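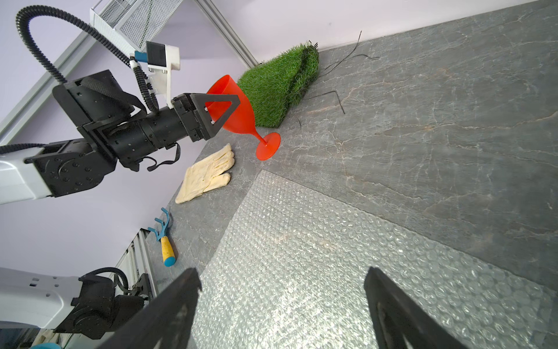 Packing up the patio stuff

27 Dec 2020

I leave this job too late every single year, and every year I swear I won't! The plastic goblets are usually still rattling around in the garden tote when the holidays are over, along with the gloves, the little hand rake and whatever bits of fake turf I swore I'd find a use for. So I've finally written down how I do it, mostly so I can find it again in May when it all comes back out.

Goblets first. The bright orange-red ones are my favorites (you can find them in the grass after dark, which matters at our house) and plastic scratches more easily than you'd think. Wash them by hand with a soft cloth and plain dish soap, and skip the scrubby side of the sponge. Let them dry upside down overnight. Then bubble wrap, bubbles facing in. Start at the foot, go around the stem a couple of times until it's nearly as fat as the bowl, and only then roll up the rest. The stem is where mine always snap.

Please don't stack them one inside the other, however tempting it is. I had two stuck together for a whole summer. Warm water on the outside one got them apart in the end.

Leather work gloves. Brush the dirt off dry, wipe with a barely damp rag and lay them flat, one on top of the other, fingers all going the same way. Never on the radiator! I dried a pair that way once and they came out like toast. A dab of leather conditioner on the palms if you've got some, and if you haven't, they'll live.

Hand rake. Old toothbrush between the tines, dry it, then a wipe of oil on any bare metal where the paint has chipped. If yours has a wooden handle, give that a rub too. My neighbor Desmond Quintanilla uses linseed on his and swears by it, but lay the rag out flat outdoors to dry afterward, don't ball it up in the trash, those can catch fire.

Artificial grass. Shake it, hose it, and let the backing dry all the way through before it goes anywhere near a box. I fold small offcuts and put up with the crease. A bigger piece is better rolled, green side out.

Loose wires. I had a drawer of these, thin black ones mainly, and no idea what half of them belonged to. Now I coil each one, twist-tie it and put a scrap of masking tape on it with the name of the thing it goes to. Mystery wires get one year in a jar and then they're off to electronics recycling.

Oh, and save the bubble wrap. Mine is on its third winter and still has most of its pop.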